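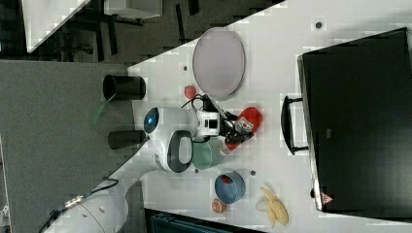 Ticket 257: gripper stops short when picking up the strawberry
Opened: 2018-05-22
Status: solved, I think (leaving it open until somebody else has run it)
Project: Itumwood pick-and-place
Where: Temham shared workshop, the white table

What's going on

Hi all! So the arm has picked up a bad habit. I send it to the little red strawberry, it swings over nicely, lines itself up, and then closes its fingers on air just short of the fruit. Same story with anything small. The bigger stuff (the colander, say) is more forgiving, so you could run the demo for ages and think everything is fine. I certainly did, for longer than I'd like to admit.

No error message. The light on the joint stays blue, the log says "grasp complete," and off it goes to put nothing at all on the plate. It's very polite about it.

I'm writing everything down as I go, including the dumb stuff, because I had this exact feeling with the old setup and kept no notes whatsoever.

What I'm running

The arm is bolted down where it always is. Gripper is the black one with the dark fingers. Software is the Zosesitz branch I've been messing with at home, with the pick list loaded from a text file. Camera calibration was done at the beginning of May and I had not touched it. Remember that sentence, it comes up later.

Try one: power everything off and on

Did it. Twice, even, with a coffee in the middle. No change, but it did clear a stale warning about joint speed that had been bugging me, so not a total loss.

Try two: gripper opening

My first real theory was that the fingers weren't opening wide enough and were nudging the strawberry away on the way down. It's small and light and it does like to scoot. So I set the opening to full and ran it again at the slowest speed with my nose practically on the emergency stop.

Nope. The fingers never touched it. They came down in front of it every time, and by the same distance. That was the first useful thing I learned all evening — a steady miss is a much nicer problem than a random one.

Try three: the cable

There's a thin black cable that loops over the top of the wrist, and I've never trusted it. If it pulls tight when the wrist turns, I figured it could be dragging things off a hair. I gave it more slack, taped it again, and then turned the wrist by hand in free-drive from one end to the other while watching the loop.

It moves fine. It doesn't catch on the joint and it doesn't go tight. I left the extra slack in anyway.

Try four: fewer things on the table

Next idea was that the vision side was getting mixed up. There's a lot of red on that table once you start looking for it, and my color filter is not what you'd call sophisticated (it's a threshold I picked by squinting). Maybe it was finding the middle of some blob made from two red things at once?

So I swapped the layout around, spread everything out, and saved the overhead view to check where the software thought each item was.

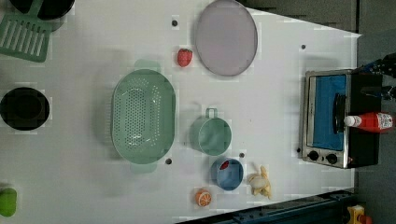
Overhead view, try four. Strawberry is up by the lavender plate.

I drew the detected centers on a copy of this and they were all good! The strawberry's dot landed right on the strawberry, the mug's dot on the mug, and so on. The ketchup bottle on top of the toaster oven confused it for a second, but that's a height thing and it's a separate ticket. I also want to say the peeled banana gets found perfectly well, which surprised me, given how much paler it is than the rest.

So the camera knew where the strawberry was in the picture. It just didn't know where that was on the table. You can probably see where this is heading.

Try five: touch the holes

The tabletop has those small round holes in it, and they don't move, so they make decent landmarks. I jogged the arm by hand until the closed fingertips pointed straight down into a hole, wrote down the position the arm reported, and compared it with the position the camera math gave for the same hole. Then I did a second one over by the plate.

Both were off in the same direction by the same amount. There's my miss!

The actual cause

I went back through the settings file and found the tool offset was still the one from the old Zwahlen fingers. I changed fingers after calibrating. The new ones put the fingertips in a slightly different place, and the arm had no way of knowing, so every single target was shifted. On a wide object you get away with it. On a strawberry you don't.

The fix

1. Stop the program and put the arm in free-drive.
2. Measure the new tool offset and type it into the tool section of the settings file.
3. Redo the camera calibration from scratch. Don't reuse the May one.
4. Check against 2 of the table holes before running any picks.
5. Run the pick list at slow speed, smallest item first.

After that the strawberry went onto the plate on the first go and I made a noise that I'm glad only the workshop heard. I ran it a bunch more times and it kept grabbing. The edge of the table is still a touch worse than the middle, though nothing drops.

Stuff I still want to do

Make the software complain if the tool name in the settings doesn't match the one in the calibration file. That would have saved me the whole evening.

Have the gripper report when it closes all the way on nothing. It has the reading, I just never look at it, so "grasp complete" currently means "I closed my fingers, boss."

Turn down the log size. It keeps 3,000 lines and then starts eating the oldest ones, and the calibration message from startup was long gone by the time I went looking for it. Or turn it up, I guess? Or save the startup part to its own file. I go back and forth on this.

If you've got the Zosesitz branch checked out, please pull before you run anything — the old offset is still in any copy from before today. And if you swap fingers, write it on this ticket, even if you think it doesn't matter.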